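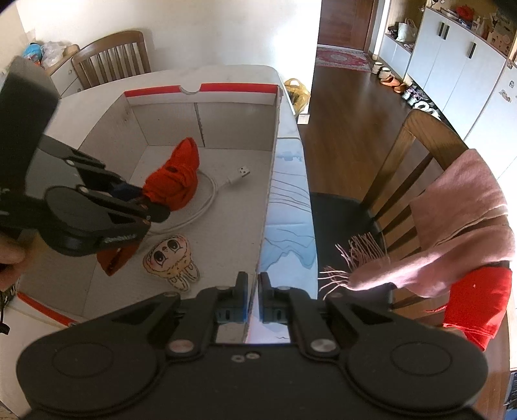
Teaching Hands That Are Not There

How a small group in Ondau learned that the second gripper matters more than the first

By Macarena Paredes

When Xóchitl Cortés packs a box, she talks to herself. The cloth goes first, then the cable, then whatever is flat. She has a gripper in each hand, and she works a little slower than a person with bare fingers, but not so much slower as I expected. After each item she opens both grippers, waits for one breath, and begins again.

There is no robot in the apartment. The robot is in the laboratory of the Illero project, on the other side of the city, and it has never seen a dining table. Everything it knows about tables, boxes and cloth comes from recordings like the ones Cortés makes, with a camera fixed on the tool and no arm attached to it. The person is the arm.

This way of collecting demonstrations is by now well known in the field, and the Illero group does not claim it. What they claim is smaller and, to my mind, more interesting. They wanted to know what the idle hand is doing.

The hand that waits

In most tasks with two hands, one of them works and the other one is nearby. Take a red knitted cloth out of a white cardboard box. One gripper closes on the cloth. The other stays in front, with its fingers open, and for some seconds it seems to do nothing. For a long time the people who prepare this kind of data treated those seconds as empty. Some cut them out. Some kept them but gave them less weight in the training, so that the model would not learn to stand still.

Cortés came to the project from physical therapy, where she had worked with patients recovering the use of one arm. She did not believe in the empty seconds.

"If you watch a person who folds laundry, the second hand is never resting," she told me. "It is standing where it will be needed. You can see from its position what the person thinks is going to go wrong."

She asked for a simple comparison. The group recorded 2,000 demonstrations of packing and unpacking small household things: knitted cloth, charging cables, flat plush toys, strips of printed material. Then they trained the same model two times. In the first version the waiting hand was trimmed in the usual way. In the second version nothing was trimmed, and the model had to predict the position and the opening of both grippers at every moment, also when one of them was only waiting.

What changed on the robot

The two models were then tested on the two-armed robot in the laboratory, in 1,000 trials, divided equally between them. A trial was counted as good when all the objects were moved to the right place and nothing was dropped outside the box.

On stiff objects there was almost no difference. A plush toy or a plug can be lifted with one gripper, and the other arm can be anywhere. On soft objects the difference was clear, and it was in one particular place. The trimmed model could grasp a cloth as well as the other. But when a fold hung down and caught on the rim of the box, the trimmed model had its second arm far away, and by the time it arrived the cloth had already slipped. The untrimmed model had the arm close, and open.

Nobody had written a rule for this. The model had copied a habit from the people, including the parts of the habit that the people could not describe. When the group asked their demonstrators where they keep the second hand, most answered that they don't think about it. Two of them described something different from what their own recordings showed.

I asked if the result could come simply from more data, because a recording that is not trimmed is also a longer recording. The group had the same worry. They made a third version, with the trimmed recordings and 485 additional demonstrations to bring the total length to the same level. It was a bit better than the first one on stiff objects. On hanging cloth it failed in the same manner as before.

A home is a difficult place

The recordings for this part of the work were made in lived-in homes, starting in March. The group had a laboratory table available, with good light and a gray background, and for the first weeks they used it. Later they threw away almost all of that material.

The problem is what is behind the object. In a laboratory the red cloth is the only red thing. In an apartment there may be another bright red cloth hanging at the side of a chair, a red patterned rug in the hallway and a red stripe along the rim of the box itself. A model that has learned to go toward red will do well in the first place and badly in the second. The same is true for pale things on a pale table, or for a white cable inside a white box, where even a person has to look for the edge.

The group's instructions to demonstrators are therefore short. Do not clean the room. Do not move the chairs unless you hit them. If somebody's shoes are in the hallway, leave them there. The only fixed rule is about the start: both grippers must be in view of each other's cameras before the first grasp, so that the software can calculate the distance between them.

That distance is the weak point of the method. Each tool knows its own movement quite well, but the relation between the two tools has to be estimated, and the estimate drifts when one gripper covers the other for too long. Of the 2,000 demonstrations, 532 had to be processed again with a slower procedure for this reason. A newer tracking tool, called Flurkano inside the group, should reduce this number, but it was not ready when I visited and I didn't see it working.

What it does not show

Cortés is careful when she speaks of the result. All the demonstrators were adults, and all but one of them right-handed. The waiting hand of a left-handed person may wait somewhere else, and the group does not know if mixing both kinds helps the model or confuses it. The objects were light. With a heavy object, the second hand is usually carrying and there is not much waiting to study.

There is also the question of time. The untrimmed model is slower. It moves its second arm into position before it begins, like a person who puts both elbows on the table before threading a needle, and on easy objects this preparation is wasted. A partner company, Hirano, which wants to use the method for packing returned clothes, has asked for a version that can skip it. Cortés thinks this is possible but doesn't like the idea very much.

"They want the hand to come only when there is trouble," she said. "But then it is late. This was the whole result."

She was by then holding both grippers again. During my visit I tried them myself for half an hour. The opening and closing is easy to learn. What I found hard was the camera view, which I looked at afterward on a laptop: my working hand went more or less where I remembered, while my other hand followed it the whole time, a few centimeters behind – open, closing a little, open again. I had no memory of moving it.

The next round of recordings will be made with pairs of people, one gripper each. The group expects these to be worse in almost every respect. They want to measure how much worse, and whether two people who know each other well are closer to the two hands of one person than two strangers are.

Related articles
Soft Things, Hard Problems: Why Robots Still Fear a Towel
A Week With the Cable Sorters of Ondau
Should a Robot Learn Our Bad Habits?
Letters: More on Left-Handed Machines

Last updated: 2023-05-05

Contact the editors | Copyright and reprints | Back to top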